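20/05/2022 – shop tips, the arm bench edition. Stick it on the board by the sink at Todgate, old sheet can go in the bin.

The arms do the wrap rolls now, most of the shift. So the tips have changed. Less about sore wrists, more about keeping the bench in a state where two arms and three people can all get something done. Wrote this fast between orders, sorry for teh spelling. 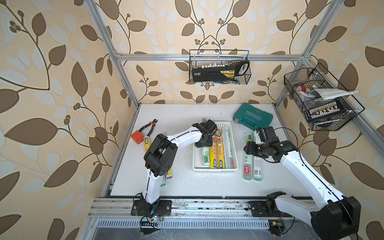
**Svitlana Moroz**
*Packing bench lead, Todgate*

**Wipe the top before you start, and again at lunch.** White table, shows every speck. Gritty sleeves come back to us as complaints. Dry cloth first, then a damp one, then dry again. Don't spray near the rail – wires along there. Spray the cloth.

**Grips and grime.** Gripper pads get shiny after a while and then the sleeves slide. A dab of dish soap on a rag, power off, let them air dry. No alcohol on the black ones, goes chalky. Found that out in February.

**Baskets.** White plastic with holes in the sides beats a solid tub. Crumbs fall through. Rolls go in lengthwise, side by side. If the last one needs shoving, it doesnt belong in there. Pull it and start another basket.

**Mixed sleeves.** Yellow ones and green-and-white ones can share a basket if the order says mixed. If it doesn't, sort first. Used to be you sorted by hand while chatting and never thought about it. Now somebody has to think about it ahead of time, write it on the card, and clip the card where the next person will see it. That's the real change in the job, if you ask me. More thinking at seven in the morning.

**Hanging baskets for the small stuff.** Wire mesh ones off the rail. Bits, drivers, the folded cloth. Keeps the top clear. Long thin drivers poke through the mesh, so hang it where your head isn't. Heavy case in the back one.

**Pliers.** Same spot every time, left side, toward the back. If you use them put them back there. I don't care if your bench at Symonenko was set up different.

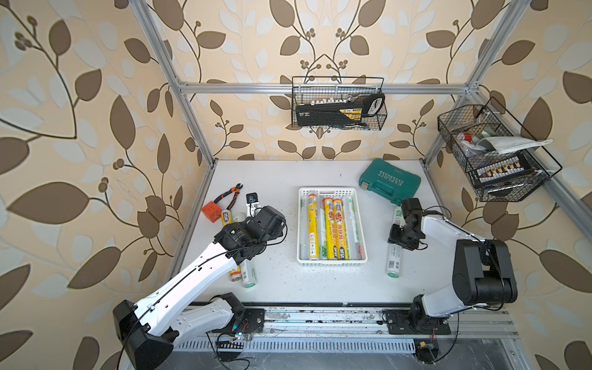

Vasylyna Palamarchuk read the draft and wrote back that I'd made it sound too easy. Her words, more or less: you save your shoulders and lose your rhythm. By hand she knew how the day was going by her own pace. With the arms she spends the morning feeding and checking, then there's a jam and it's all rush for a bit, then quiet again. She wants swaps every 60 minutes so one person isn't stuck on watch. Also a stool.

Fair. So, added after her note:

**Swap often.** Sixty minutes on watch, then go do labels or cartons. Staring makes you miss things. Set the kitchen timer, the loud one.

**Stool.** Asked Stukis for two. Until then the step from the supply closet works, put the rubber mat under it.

**Write jams down.** Time, which roll, which side. Pencil on the clipboard, pens always walk off. We logged 411 orders on the last clipboard and the notes were the only reason we figured out one batch of sleeves was taped too loose. Loose tape flaps, flap catches. Run your thumb along the seam before loading. Two seconds.

**Loose tape fix.** Don't add tape on top. Warm the old bit with your palm, press, hold. If it lifts again, peel it and start clean.

**Don't reach in.** Stop it first. Every time, even for a roll that's *right there*. Sleeves rolled up, lanyards off, hair tied.

**Count at the end, with a person.** Sturnunier job was 754 rolls on paper. The screen said done and we still counted by hand. Took a while but I'd do it again.

**Hands get lazy.** Weird one. After a few weeks of not packing by hand the new people can't do a neat basket on their own, and then the power goes out and we're stuck. So one order a shift gets done the old way, whoever's newest. Start with a short order, not more than 50 rolls, and somebody stands with them.
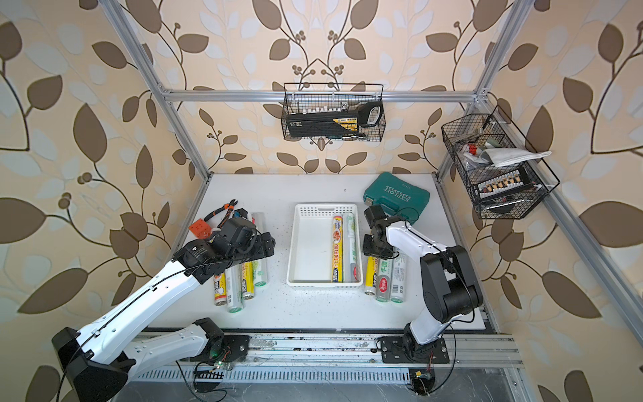
*Rolls both sides of the tray, two in it.*

**Dust on the rail.** Old paintbrush, soft one, two inch. Brush away from the wires and toward you, dustpan underneath. End of shift, power off. Vacuum only on the vent slots, brush tip on, low.

**Tool case.** The teal one lives at the back right. Latch shut. Don't park cables over it, drag one and the whole thing shifts.

**Cloths.** Wash hot, no softener. Softener leaves a film and then the table streaks. Fold one over the right hand basket for next shift so they're not hunting for it.

Got a tip, write it on the back of this sheet. Vasylyna is typing up the next one so be nice about her font. Stool news when I have it.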